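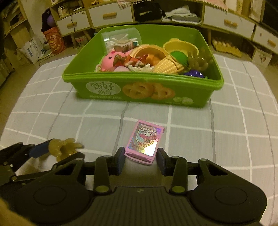 Playroom Assistant (part-time), Irstead Family Center

Irstead Family Center is seeking a Playroom Assistant to maintain the toys, furnishings and storage in its ground-floor playroom. The position reports to the Family Services Manager, Ayana Adugna, and is open to internal and external applicants.

Hours: 30 per week, Monday through Friday
Term: one year, renewable
Openings: 2

Duties

The Playroom Assistant will clear the activity tables at the close of each session, return toys to their bins and shelves, and clean tablecloths and table surfaces according to the posted schedule. Small items, including card cases, cards and figures, are sorted by hand and checked for missing pieces before they are put away. Damaged toys are to be withdrawn the same day and entered in the toy register.

The Assistant will also set out materials for the morning groups, receive and inspect donated toys, and help with the full inventory held every November. The register currently lists 113 sets and single items.

Requirements

High school diploma or equivalent. At least 6 months of paid or unpaid work in a child care, library or school setting. Ability to lift a full toy bin and to work at low tables and on the floor. Applicants must be able to keep accurate written records. Familiarity with the Khaemba shelf-labeling system is helpful, and training will be given to successful applicants who have not used it.

Employment is conditional on a satisfactory background check and two references, one of which must come from a recent supervisor.

How to apply

Send a resume and a cover letter of no more than one page to Brian Chege, Human Resources, Irstead Family Center, Pundby Building. Please write "Playroom Assistant" on the envelope. Applications must be received by 5:00 p.m. on 1/2/19. Late or incomplete applications will not be considered. Selected applicants will be invited to an interview and a short practical sorting exercise in the playroom.

Irstead Family Center is an equal opportunity employer.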